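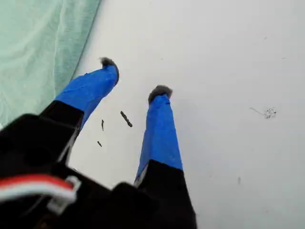 Folding T-shirts so they stay folded in a drawer?

Posted in Laundry & Wardrobes, Apr 23, 2018

Lindalva Brito

I am a grown woman with a mortgage and I can't fold a T-shirt. I can get it to look like a folded T-shirt for as long as I'm holding it. Then it goes in the drawer, the drawer gets opened twice, and by the end of the week I'm looking at something you'd clean a bicycle with.

The drawer is 40 cm wide inside and 12 cm deep, if that helps anyone. It's one of those Mathias chests, bought in the January sales, and the runners are stiff, so every opening comes with a jolt. I own more plain crew necks than I need, nearly all of them some version of green or grey, and I would like to be able to find the one I want without emptying the lot on the bed.

What I do now is fold it in half down the middle, sleeves together, then in half again, then once more out of spite. I've looked at the plastic folding boards (Esel do one, and there's a Trilar that looks the same with a different sticker) but I'm reluctant to buy a machine for a job my nan did while watching the snooker. Is there a knack to it, or do I give in and buy hangers?

Donmont

Used to fold knitwear and T-shirts in a shop, up to 500 on a delivery day, so for once I'm qualified to answer something on here.

Your trouble is the fold down the middle. It puts the collar on one side, which makes that side fat, and the whole thing leans over like a drunk at a bus stop. Leave the middle alone and bring the sides in.

Lay the shirt flat on a table, neck away from you, hem towards you. A table, mind. Beds are soft and the shirt goes wherever it likes. Smooth it from the chest down to the hem before you touch anything else. In the shop we did it face down so the front ended up on show, but for a drawer at home face up is fine and you can see what the neck is doing.

Take one shoulder, halfway between the collar and the sleeve seam, and fold that side in so the edge runs down towards the hem. The sleeve comes with it and lands across the chest at a slant.
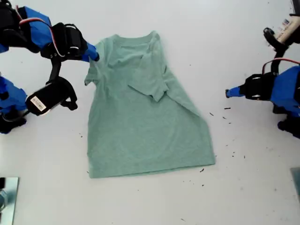

Don't fuss with the first side for too long. People iron it with their hands for a minute and then drag the whole lot sideways when they start on the other one. Hold the collar still, bring the second side over to match, and check the two edges run more or less parallel. If the bottom is a good bit wider than the top, you took too little in at the hem. Open that side and do it again, it takes seconds. 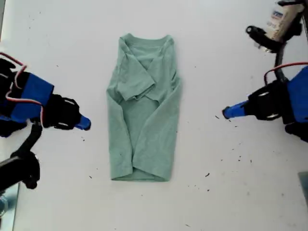

Sides in, still a bit wide at the hem.

Once you've got your long strip, flatten any lump where the sleeve is, because whatever is bunched up at this point will be bunched up forever. Then fold the hem up to just short of the collar, and fold that in half or in thirds, whichever clears your 12 cm. Stand them on their folded edge in a row, like files. Stiff runners won't bother them if the row is snug.

greyjumper

Hangers.

pot_of_tea_for_one

I've got the Esel board. It does work, in that you flap it and a shirt comes out square. It also lives behind the wardrobe where I can't reach it, so in practice I do it much as Donmont says, only worse. Took me roughly 30 shirts to get the hang of the second side. The first few looked as if they'd been sat on.

One thing I'd add is to fold them all to the same width. Cut a bit of cardboard, lay it under the collar and fold the sides round it, then slide it out. Cereal box will do. My husband threw mine away twice, so write something on it.

Lindalva Brito

Thank you Donmont, I've done nine and the drawer shut on the first go. Greyjumper, I'm keeping you in reserve for the shirts with buttons.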